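October, evening

Today I sent the fourth newsletter for Madine and I want to write down what happened before I forget it.

The list is still small. In spring we had 30 addresses, most of them from the paper sheet next to the cash desk. Now it is 600. Ataahua Nepia, who owns the shop, asks me each week why it is not growing faster, and I explain again that I prefer people who open the letter to people who only sit in the list. She agrees on the phone and then the next week she asks again.

This time I tested two subject lines. The first was "New bowls and a recipe for autumn". The second was "What do you cook when you are tired?" I was sure the second would lose, it seemed to me too personal for a shop of kitchen things. It won clearly. In the afternoon I already had 12 replies, real replies with sentences, and one lady wrote me her whole recipe for lentils with rice, including what her sister does wrong.
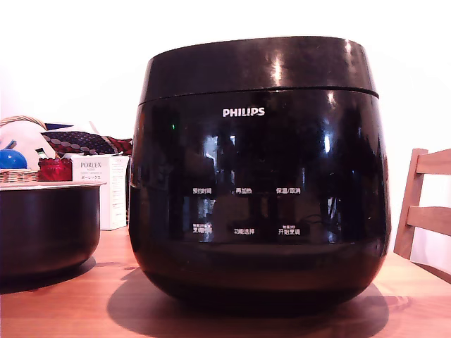

The rice cooker on the table.

I answered all of them by hand. Rustad, the agency where I worked before, would never allow this, they counted every minute. But I think that an answer is also marketing, maybe the cheapest one. I must only be careful that my English stays friendly and does not sound like a letter from the bank. I read each answer aloud before I send it. This helps me to hear when an article is missing.

The automatic part gave me trouble. In Flostus I had made a welcome series with three emails, and by mistake the second email was going out on the same day as the first. I found it only because I signed up with my own private address. How long it was like this I don't know exactly, I think roughly 2 weeks. I corrected the delay to four days and wrote it in my notebook with a red pen.
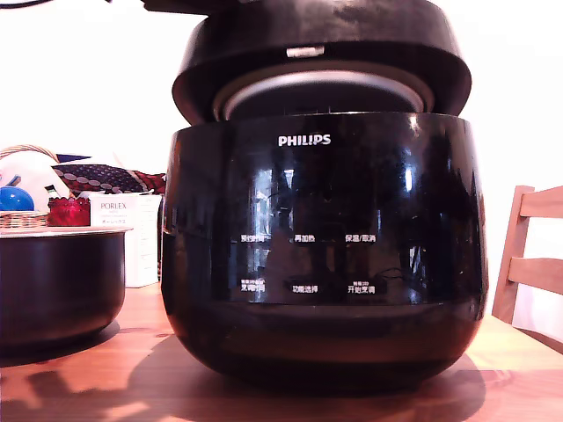 After that I cleaned the list, which I had been postponing since summer. I took out the addresses that bounced and made a separate group for people who have not opened anything in a long time. To them I will write one last short letter, with a clear button to stay and a clear button to leave. Ataahua is afraid that many will leave. I am a little afraid too, but I didn't tell her. 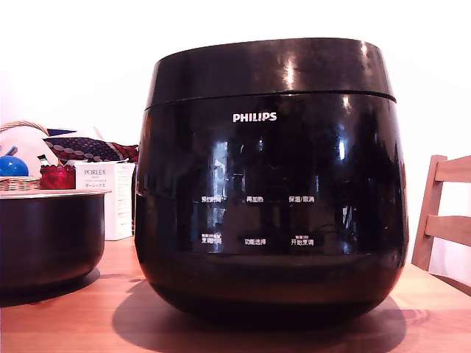 The buttons are now my main worry. In the last letter I had five of them, all the same size, and the clicks were spread so thin that I could learn nothing. I thought about this in the kitchen, looking at the cooker. It has six labels in two rows under the PHILIPS name, and one of them, 保温/取消, is for keep warm and cancel together. On a machine you learn this once and then your finger knows it. A reader of email does not learn anything, she has three seconds and she is on the bus. So in the next letter there will be one button, and it will say only one thing. I wrote "See the bowls". Then I changed it to "Show me the bowls" and then back again.

Stakis called at five about the banner for their spring sale. They want it in the Madine letter, paid, at the very top. I said I would ask, but my own opinion is no – at the bottom maybe, with the word "advertisement" next to it. People gave their address to a small shop and they should find the small shop when they open the letter. The money would be welcome, I admit it. I will write to Ataahua in the morning when my head is fresh.
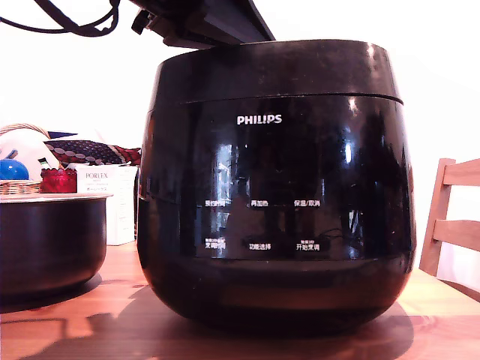 The cooker with its lid up.

For next time: ask the lentil lady if we may print her recipe. Check the welcome series once more with a new address. Shorten the first paragraph, it is always too long when I write it late. And find another word for "cozy", I used it three times in one letter and even I noticed.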